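Down jacket

A down jacket is a padded coat filled with the soft under-feathers of ducks or geese. It is worn in cold, dry weather and is valued for giving a great deal of warmth for its weight. Most down jackets are quilted, with lines of stitching that divide the garment into separate pockets of filling. Similar garments filled with man-made fibres are often sold under the same general names, such as puffer or padded jacket.

Filling

Down grows beneath the outer feathers of waterfowl and differs from them in having no stiff central shaft. Each piece, called a cluster, is made up of fine threads that spread out in all directions. The threads trap small amounts of still air, and it is this air that slows the loss of heat from the body.

Goose down usually has larger clusters than duck down, although the two overlap and the age of the bird also matters. Most jackets contain a mixture of down and small feathers. The proportions are normally given on the label as two numbers, the first being the share of down. Feathers are cheaper and add some spring, but they are heavier and their shafts can work through the cloth.

The quality of down is measured by fill power, the volume that a fixed weight of it takes up after being pressed under a light load. A higher figure means that less filling is needed for the same thickness. Fill power does not show how warm a jacket is unless the weight of the filling is also known.

Construction

The shell is generally a closely woven nylon or polyester, since a loose weave would let the filling escape. Cotton was common in early garments and is still used in some workwear.

In the simplest method, known as stitch-through, the outer cloth and the lining are sewn directly together. This is light and cheap, but there is almost no filling along the seams, and heat is lost there. In box-wall construction, strips of fabric are sewn between the two layers so that each chamber keeps its depth. Box-wall jackets are warmer and bulkier, and take longer to make.

The width of the chambers varies. Narrow chambers hold the down in place but flatten it slightly. Wide ones allow it to expand fully – at the cost of some shifting towards the bottom of each section.

Quilting softens under light pressure, and the padding bulges where it is squeezed.
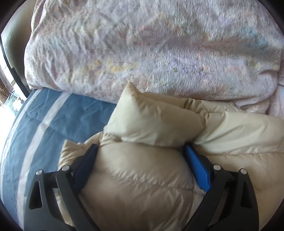 Regional makers

In the Vodidau valley, padded coats were first made at home by families who kept geese. The down was gathered into cotton bags and aired before use. A workshop opened at Kollell and at its largest employed 30 people, most of them sewing by hand. Its coats had a high collar and 17 rows of stitching from shoulder to hem, a pattern still known locally as the Kollell coat.

The workshop was later bought by the clothing firm Nelex, which moved the cutting work to a larger site and kept the older building for repairs. The designer Busisiwe Hendricks shortened the coat to hip length and replaced the buttons with a zip. Her version was sold through the Shabalala shops and remained in the range after the longer coat had been dropped. Examples of both are kept in the Kollell town museum, which is open on Sunday afternoons.

Washing and care

Down can be washed, but ordinary detergents may strip the natural oils from the clusters and leave them brittle. Makers usually advise a mild soap, a gentle cycle and plenty of rinsing. A soaked jacket is heavy and should be lifted from below, as the inner walls tear easily.

Drying is slow. In a tumble dryer on low heat it commonly takes 3 hours, and the jacket is taken out from time to time so that lumps can be broken up by hand. Down that is put away damp may develop a lasting smell.

For storage, a jacket is best hung or laid loosely in a cupboard. Long periods in a tight sack reduce the loft, though some of it returns after airing.

Limitations

Wet down collapses and loses most of its warmth. Some makers treat the clusters with a water-repellent finish, which delays the effect but wears off with washing. In steady rain a waterproof layer is worn on top, or a jacket with man-made filling is used instead.

See also

Duvet
Eider
Gilet
Quilting
Sleeping bag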